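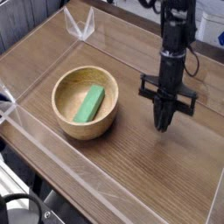 Dandidbridge has held its small press fair every fall for as long as I have been buying short story collections, and this was the first year I went. The fair fills the old grain exchange and two rooms of the library across the street. I had a list of publishers to see and a rule about spending, and the rule lasted until the second row. I came home with more books than I had shelf space for. The pile went on the floor, well away from the wooden table with the pale round bowl on it and the green block inside.

Doors opened at ten. There was a line, but it moved, and the entry fee came with a folded program that listed the tables by number and the readings by room. The numbering ran up one side of the hall and down the other, so anyone looking for table 7 had to know it stood opposite the last one. I walked the whole floor once without stopping and then started over.

Most of the publishers were small. Several had one person behind the table and fewer than a dozen titles. Short fiction was everywhere, which surprised me, given how often I have heard that collections do not sell. The people at the tables did not agree on that. One told me her anthologies sold better than her novels at fairs and worse in stores. Another said he printed 100 copies of each book, sold them by mail, and did not reprint.

Brallden had the longest table and the best stock. They do reprints, mainly of women writers from the 1920s and 1930s whose books went out of print early and stayed that way. The new anthology gathers stories that first ran in magazines, and each one carries a note on where it appeared and whether the author later revised it. I read two of the stories standing up. The first was a comedy about a boarding house, a little long, with a landlady who deserved a better ending. The second followed a schoolteacher on a train and was very good. The paper is thin enough that the type shows through from the other side, and the price was higher than I expected. I bought it anyway.

Next to Brallden was Phuthong, which publishes translations, most of them in bilingual editions with the original on the left page. The books are small and square. I asked whether readers used the left page if they could not read it. The answer was that some buyers are learning the language and others give the books to parents or grandparents. I picked up a collection of linked stories set along a canal. I have read three of them since, and the translation is clear, though the dialogue is stiff in places.

The readings were in the library. I went to two. The first was held in the children's room, on low chairs, and the reader had chosen a story that took the full half hour and left no time for questions. It had a strong opening, a funeral told by a cousin who was late for it, and then went over the same ground. The second was better attended and better planned. Four writers read for ten minutes each, all from the same anthology, and a moderator kept them to it. The pieces had been put in an order that made sense. A loud family argument came first and a quiet story about a piano tuner came last, and the room stayed quiet for it.

Lunch was soup or a sandwich in the library basement. The soup had run out by one o'clock.

In the afternoon there was a panel on how anthologies get made. I thought it would be dull, and for the first part it was, mostly permissions and fees. Then someone asked how the editors decide what to leave out, and it picked up. One editor said she cuts a story if she cannot remember how it ends a week after reading it. Another said he had left out a story he loved because it had already been in every other anthology on the subject, and readers wrote to complain. I would have liked more on this. The panel ended on time, and the room was needed for a poetry group.

The Tametside table was the one I had meant to visit first and got to last. They put out a journal of fiction and criticism twice a year, in April and in the fall, and they were selling back issues cheaply. By then the run was broken and I could only get 3 of the issues I wanted. The criticism is the reason to buy it. The reviews are long, they quote enough for a reader to judge, and they are willing to say that a book does not work. The fiction is more uneven, and one of the issues I bought has a story printed with a page out of order — a slip of paper tucked inside tells the reader what to do about it.

A few notes for anyone thinking of going next year. Some of the smaller tables take cash only, and the nearest machine is at the gas station. The grain exchange is cold, so keep a coat on. Parking behind the library is free but fills early. The organizers are taking table applications from new publishers until 31st October, and the form is at the library's front desk.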